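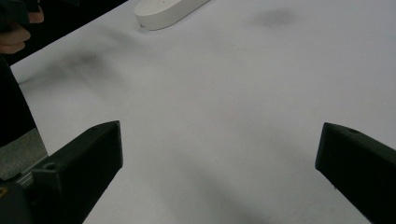
8 Apr 2021

What a day! I'm writing this in bed with my boots still by the door and mud up one sleeve, and I don't care a bit, because I have finally walked the whole of the Plimance path from the Jindby end to Sedunwood. I've been meaning to do it since I moved here and I kept putting it off, first for the weather and then for my knee and then for no reason at all.

Up at half past five. Porridge, flask, two cheese and pickle rolls, the good socks. Hard frost on the car and a sky going pink behind the chimneys. I nearly took the big coat and I'm so glad I didn't, as I'd have boiled by ten.

The first stretch out of Jindby is nothing special, just a farm track with pylons, but the larks were up already! Two going at once over the same field, as if they were trying to drown each other out. I stood there with my head back until my neck ached. Then down through the gate with the broken hinge (lift it, don't push) and along the stream, which was running very clear over the stones. Marsh marigolds all down the far bank, that thick eggy yellow. And a wren, shouting its head off from a bramble, far too much noise for the size of it.

First chiffchaff at the footbridge. Not my first of the year, I had one by the allotments last month, but the first one I've been able to watch properly. It was working along a willow, flicking its tail down every couple of seconds, picking at the catkins. Then a blackcap started up somewhere behind me and I turned round so fast I slopped tea on my notebook. Page 226 is now brown at one corner. I rather like it.

The climb up to Plimance itself was harder than the map makes out. I counted on it being gentle and it goes up like a staircase for the last bit. Stopped three times and pretended to be looking at moss. Well, I did look at the moss, and it was lovely, all those little green cups with a bead of melted frost in them. From the top you can see right across to the reservoir and, I'm almost sure, the church at home, although it might have been a water tower.

Ate the first roll up there with my back to the wall out of the wind. The second one lasted another ten minutes. Poor planning, but I regret nothing.

Now the best part. Coming down the other side, where the wood starts, there were wheatears on the short grass! I've only ever seen them in September, on their way out, looking a bit sandy and worn. These were males just in, grey backs and black masks, bobbing about on the anthills. 4 of them, and then a female further along by the sheep trough. They'd let me get so close and then go off low with that white rump flashing, and land again just a bit further down the path, so that we more or less walked down the hill together. I was grinning like a fool.

Sedunwood was all wood anemones. I'd timed it better than I knew. They were shut tight on the shady side and wide open wherever the sun got in, so you could see the shape of the light on the floor. A few bluebells showing colour but they want another fortnight. Wild garlic everywhere in the bottom, and I picked a handful of leaves for my tea (scrambled eggs, very good, kitchen still smells of it).

Missed the 56 bus by a whisker and had to sit on the wall for 30 minutes, but there was a brimstone going up and down the hedge the whole time and the sun was on my face, so it was no hardship. Feet sore. Left heel has a blister coming in spite of the good socks.

New binoculars a great success, by the way. The old Nwankwo pair had gone cloudy on one side and I'd been squinting through them for years without admitting it. I could see the buff on the wheatears' throats! I keep picking them up to look at the pigeons on next door's roof.

List for the day, before I forget: skylark, wren, chiffchaff, blackcap, wheatear, green woodpecker (heard only), buzzard, song thrush, grey wagtail under the road bridge, long-tailed tits in the blackthorn. No swallows yet. I looked for them over the reservoir and had no luck.

Must wash the flask and ring about the boiler tomorrow. Want to do the walk again from the other end when the bluebells are out, and take three rolls.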